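The cable is the problem again

I have owned this blog for longer than I have owned most of my furniture, and in that time I've written about sourdough exactly once and about cable routing, by my own tally, 12 times. Make that 13 after today.

Bimdale, for anyone new, is the arm. The name came off the shipping crate and stuck before I could think of a better one. It lives on a table in the back room, does small pick-and-place jobs with a puzzle cube and whatever else I put in front of it, and needs looking after in the way an elderly cat needs looking after, meaning constantly and without thanks.

Monday evening it started dropping out. The arm would get most of the way into a reach, the wrist would turn, and the gripper would go dead. No error, no noise, just fingers that had stopped taking an interest. Turn the wrist back and everything was fine. I know what that means, you know what that means, and I still spent the first hour reinstalling the driver.

There are two cables at that end of the arm that matter. One is the thin flat one, which hangs in a loop beside the black link before going back up toward the wrist. The other is the long round one that plugs in near the joint, drops, and wanders off to the left, where the controller sits. The flat one I had suspected for weeks. I had it figured as too short, then too long, then too flat. I unplugged it, cleaned it, plugged it back in, and ran the wrist end to end 43 times with my hand on the stop button. It never missed once.

So it was the round one, which I had never suspected of anything, as it's the expensive one. I bought it from Grisetia, whose catalog promises "continuous flexing," and in fairness the cable was flexing continuously. The trouble was me. Back in November I'd put a zip tie on it very close to the plug, pulled it down good and snug, and admired my work. Every time the wrist turned, all of the bending happened in the finger's width between tie and connector. Cut the tie, let the cable hang in a big lazy arc, and the fault went away.

It looks terrible. I've spent years learning to make cables look neat, and the fix was to make this one look like it had been thrown there.

While the tools were out I did the rest of the list. I keep the list in a notebook labeled Makori, after an arm I had before this one, and I see no reason to waste a notebook. In no sensible order:

Bracket screws. I check every one with the short hex key. Four had crept a little, which for this bracket counts as a good month. Blue threadlocker, tiny drop, and then walk away. I have not always walked away.

Fingers. Wiped with alcohol, both sides. I looked for cracks at the base with a flashlight and found one scratch, which I have decided has always been there.

Wrist zero. It was off by a hair after all the plugging and unplugging, so I homed it twice and saved it. Then I saved it again under a name I might recognize in six months.

The cloth. I shook it out in the yard and put it back. It had lint on it again before I had closed the door. The cloth is black so the cube shows up nicely, and black cloth attracts every pale fiber in the county.

Then the slow test, with the speed turned way down. I set the cube up along with a white bottle lying on its side, which makes for an awkward approach with a lot of wrist in it, and let Gonden run. Gonden is my script. It is 480 lines long and I understand most of them.

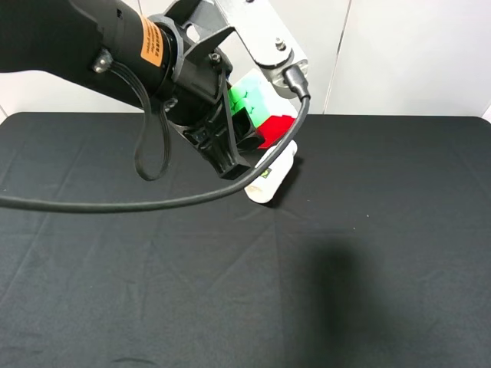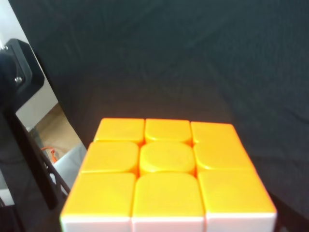
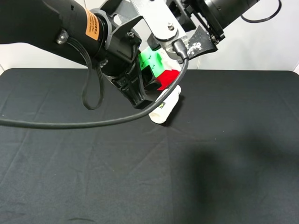 The slow test is dull, and I've come to think the dullness is what makes it useful. At full speed I watch the gripper, like everybody does. At a crawl I get bored of the gripper and start watching the cables, and that's when I see a loop pulling tight or a plug leaning over in its socket. I'd have found that zip tie months ago if I had been willing to be bored for ten minutes.

I ran it for the rest of the evening without a dropout. That proves very little, as I've had this arm behave beautifully for a week and then sulk the moment somebody came over to see it. If it's still going next weekend I'll call it fixed and put the speed back up.

Next on the list is strain relief done properly, with a soft clamp farther back along the arm and enough slack for the full turn of the wrist. I have a clamp. I have two, bought a year apart, because I forgot about the first one. Neither fits. There's a strip of old bicycle inner tube in the drawer that I think will make up the difference, and if it doesn't, I suppose that's post number 14.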